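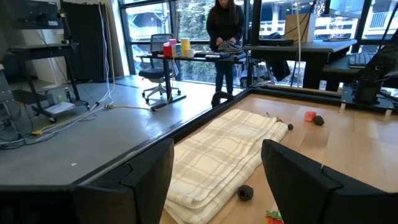 A folded cloth and small objects on a wooden tabletop.

Amparo Olmedo opened her insurance office, Haltidora, in two rooms above a bakery. The bakery has moved, but she has stayed, and today the office looks after 778 families and small shops.

I asked her first why she sells so much renters insurance, a product that many agents find too small. "It is small for us, yes," she said. "For the person who rents, it is the sofa, the clothes, the computer. One client had water coming from the apartment upstairs in July. Her loss was 4,000 dollars. She had almost canceled the policy the month before."

Most of her clients speak Spanish at home. Her colleague Boyang Tang answers the calls in Mandarin, and he also reads every claim letter before it goes out. "Boyang takes out the difficult words," Olmedo told me. "If he must read a sentence two times, we write it again."

What mistake does she see most often? "People think the landlord's policy covers their things. It covers the building. I explain this every week."

She asks new clients to walk through their home with a phone and film each room, also the closets. Then they should send the video to a relative.

The office will hire one more person this fall. Olmedo would like somebody who has worked in a store. "They already know how to listen to an angry customer," she said.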